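Blog > Food & Shopping > Frozen Aisle

Why I'm back to buying frozen dumplings

I swore off frozen dumplings sometime in college. They were gummy, they stuck to the pan, and the filling tasted like the box it came in. So when my local store gave half a freezer door over to a brand called Szilágyi this spring, I walked past it for weeks before I finally gave in on a night when dinner was going to be cereal.

Reader, I ate the whole bag. (It says it serves two. It does not serve two.)

I've been reading up since then, because that's what I do when I get hooked on something. Szilágyi started out with a counter in Rorulcombe selling potato and farmer cheese dumplings, and they only went into frozen when the lunch crowd dried up. Now they have 17 kinds, and 956 stores carry at least a couple of them. Mine has eight, and I've tried six. The sour cherry one is a dessert, by the way, which I learned after putting hot sauce on it.
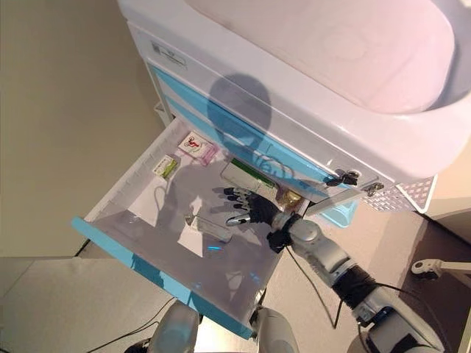 The other thing I like is that the dough has some chew to it. A lot of the cheaper bags roll it so thin that it splits the second the water boils, and then you're fishing bits of filling out with a spoon. These held together even when I forgot them and went to answer the door. I do them the lazy way now: straight from the freezer into a lidded skillet with a splash of water and a little butter, then lid off until the bottoms go brown.

Price is where I start to grumble. A bag was $5.49 when I started and it's $6.29 now, and I'm pretty sure the bag got skinnier too. Ruker, the other brand in that freezer, is a dollar cheaper and has a mushroom one that's really not bad – a bit salty, but fine in broth. If you're feeding kids who want theirs plain with ketchup, just get the Ruker.

I also tried the Drirnura ones, the fancy ones in the black box. They have truffle in them! I wanted to love them! They tasted like a candle, and I gave the second half of the box to my neighbor, who says they were great, so maybe it's me.

Next on my list is the spinach kind, if the store ever restocks it. The tag has been sitting there over an empty shelf since August. I asked at the service desk and they wrote something down on a sticky note, so fingers crossed. If you've seen it anywhere near you, leave me a comment and tell me if it's worth the drive.

86 shares | 17 comments

Recent posts
Is store-brand broth any good?
Four freezer pizzas, one long weekend
What I keep in the door of my fridge
The microwave rice post everyone argued with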